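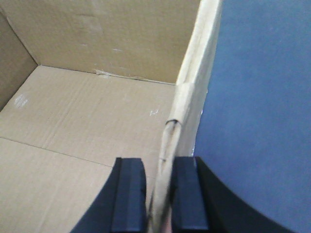 Vol. 2, p. 192

Josgate Open Day

The Josgate Open Day is a yearly public demonstration of robotic packaging work held in August at the Josgate plant of Stistel, a maker of carton-handling equipment. It is best known for its box-folding station, where a robot arm with a two-finger gripper works on open corrugated boxes in view of visitors.

Program

Doors open on a Sunday at 10 a.m. Groups are led past three stations: folding, filling and stacking. Each tour lasts 90 minutes, and attendance in the most recent year was some 700. The folding station was set up by Murali Salian, who also wrote the visitor handbook. Dayana Bautista has run the question period since the second edition.

Folding station

The gripper takes hold of an upright flap by pinching the board between its two black fingers. A small camera near the gripper looks down into the box and supplies a close view of the grip. Plain tan cartons are used, and scuffs or small tears in the paper layer are not grounds for rejection. The work surface is blue, a color chosen for its contrast with bare cardboard.

Flaps are harder to handle than rigid parts. The board bends at the fold line and again where it is pinched, so its free end can point away from the direction of the fingers. The Bhat method, used at Josgate for planning the fold, treats the flap as two flat panels joined by a hinge — a simplification that ignores bending within each panel.

Related events

A smaller demonstration is held at the Brillow training center. It covers stacking only and is open to trade visitors by appointment.

See also: Carton erector; End effector; Corrugated fiberboard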